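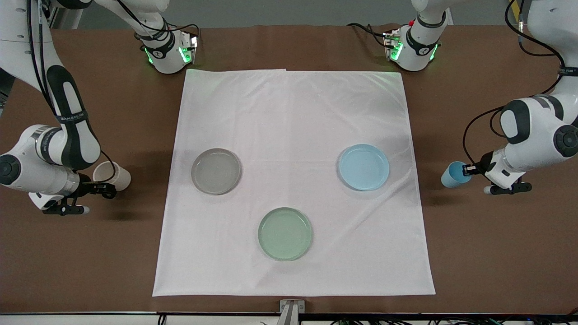 Table-Setting Automation Project, Stumham Site
Second progress report to the Salcedo Fund
Period covered: September to December

1. Where the project stands

The two-arm station at our Stumham banqueting kitchen has been running practice sessions throughout the period. It is not yet used for paid events. The task remains the one set out in the grant agreement: laying places on a cloth with plates and cups, and clearing them again at the end of service. Floden supplied the arms and carries out maintenance. Prokance wrote the software that records the sessions and keeps the log of results.

During the period the station completed 883 logged runs. A run is one place-setting or one clearing, from the first movement until both arms are back at rest. Runs stopped by staff are counted in the log as stopped, including the ones where the fault was ours, such as a cup put out in the wrong position.

2. What the station can and cannot do

Plates are the more reliable part of the work. The arms can set down a round plate with a raised rim on a flat cloth and bring it back to the right spot if it is a little off. Cups are harder. A cup that starts on its side has to be picked up, turned and set upright, and the gripper needs to close firmly enough to hold it without squeezing it out of shape. Paper cups were the main cause of stopped runs early in the period. Floden adjusted the closing force in October and we have had fewer crushed cups from that point on. Rigid cups were not affected by the change.

Creases in the cloth still cause trouble. Our table linen comes back from the laundry folded, and it does not lie perfectly flat unless it is pressed on the table. People smooth a cloth with one hand while putting down a plate with the other and do not notice they are doing it. The station does not do this yet. We asked Prokance whether smoothing could be added to the routine. They think it can, but it would have to be taught as a separate task, and we have put it in the plan for the next period.

Matching a cup to a plate by color works when the colors are clearly different. Under the evening lighting, pale green and gray tableware were confused several times. We now run all sessions with the daytime lights on.

3. Changes to people's work

The fund asked us to report on this in more detail than last time.

No post has been cut and no one's contracted hours have been reduced. The setup team still lays every table used by guests. What has changed is the first part of the early shift. One member of the team now spends 30 minutes preparing the station: laying the cloth, putting out the plates and cups, checking that the cables are clear of the arms and starting the session. At the end of the shift the same person spends 20 minutes going through the log and marking the runs that need a second look.

This was added to the shift without taking anything away, and for the first few weeks it caused bad feeling. The team told us that the remaining tables still had to be ready at the same time with one fewer pair of hands. They were right. From November the early shift has started with an extra person on days when the station is in use. The cost is shown under staffing in the budget table sent separately.

Four team members have been trained to operate the station. Two more asked to be trained and will start in the new year. Three others have said they would prefer not to, and we have agreed that operating it will stay optional for the length of the grant. The trained operators receive the same hourly supplement as staff who run the dishwashing line. This was not in the original budget. We agreed it after the team pointed out that both jobs involve being responsible for a machine.

Some comments from the team meeting in November:

"It's slow. I could do the table three times over. But my wrists don't hurt on the days I'm on it."

"I'd sooner it did the clearing than the laying. Clearing is the part people hate."

"I want to know what happens when it gets fast."

The last question was asked in several forms. We have told staff that any proposal to use the station for paid events will come to them before it goes to management, and that the grant does not require us to reduce staffing. We have put this in writing and posted it on the staff board.

4. Safety

There were no injuries. There were 2 reportable stops, both when someone reached over the table to straighten the cloth while the arms were powered. In neither case was the person touched. The floor around the station has since been marked, and operators now switch the arms to hold before anyone reaches in. The laundry and delivery staff, who pass the station but do not work on it, were given a short briefing as well.

5. Spending

Spending is within the total but not within every line. Staffing is over for the reasons given in section 3. Tableware is under, as we have been using plates and cups we already owned. Maintenance is as forecast. We ask the fund's permission to move the unspent tableware money to staffing.

6. Plan for the next period

Following the comments from the team, we would like to put clearing ahead of laying. This means more runs in which used tableware is collected and stacked, and fewer in which a clean setting is built. Prokance has confirmed that the existing recordings will still be of use.

We will also:

- start teaching the cloth-smoothing task
- train the two additional operators
- repeat the staff questionnaire on wrist and shoulder strain, using the same questions as in the first period
- try the evening lighting again once Floden has replaced the lamps over the station

The questionnaire results will be attached to the next report. The request to move funds needs an answer before the February rota is drawn up, as the extra early-shift hours are only covered until the end of January.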